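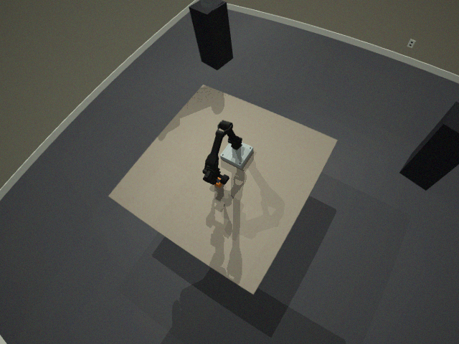
Hutero has released version 4 of Flirnis, its floor layout software for trade fair builders and exhibition halls. The release replaces the previous drawing engine and adds a fixed overhead view, set at an angle, in which floor coverings keep straight, crisp edges. A square beige mat on a dark gray floor, for example, is drawn as a tilted diamond with one corner toward the viewer – the same view is used on screen and in printed plans.

Floor coverings are now stored as separate layers with their own size, color and surface texture. The built-in library holds 758 surfaces. Plans may contain up to 2,000 objects, and files saved in the previous version open without conversion.

"Builders asked for plans that a carpet crew can read on site," said Anjana Wijesinghe, product manager at Hutero. "Most of the work in this release went into edges and corners."

The Iltberg exhibition hall has used a test version since March for stand planning in its Clegg wing. According to hall manager Anselmo Sales, preparing a standard floor plan now takes roughly 2 hours.

Flirnis 4 is available from Fri 23 November. Customers with a current service contract receive the update at no charge.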